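Koller open day: the wrist camera claim

I went to the Koller open day mostly for the talk by Domnica Matei, whose group says a policy trained only on wrist camera views can put bottles into a rack it hasn't met before. The method is called Nanar. The handout promised "robust placement from 50 demonstrations," and I have read that kind of sentence often enough to want to see the failures.

Matei was fair about some of it. The training set has more than 400 episodes in all, and the 50 are only the ones added for a new rack. That matters a good deal, and it was on slide 14, in small type. Petrică Rusu, who ran the demo bench, was more direct. He told us that wire racks are hard for the depth estimate – the shine off the metal upsets it – and that they had picked one for that reason.
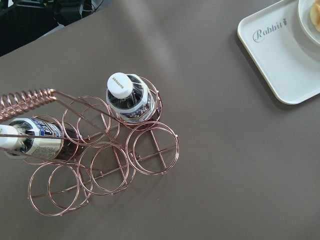

My trouble is with what gets scored. A placement counts if the bottle is held by the rack when the gripper lets go. Upright or on its side, it counts the same. I asked whether the policy chooses between the two or just ends up with one of them, and the answer was that they hadn't separated those cases. Then I don't see how the paper can talk about "intent" in its title.

There was also no baseline I would trust. The comparison system, Demano, was run with a fixed overhead camera and an older gripper, so two things changed at once. Someone from Iordache asked for the same test with only the camera moved. Matei said it was planned for March.

The bench session ran three times and I stayed for two of them. The motion is smooth, smoother than I expected, and the approach from above looks sensible. I'd still like the raw episode logs before I repeat the headline number to anyone at work. Rusu took my address and said he would ask.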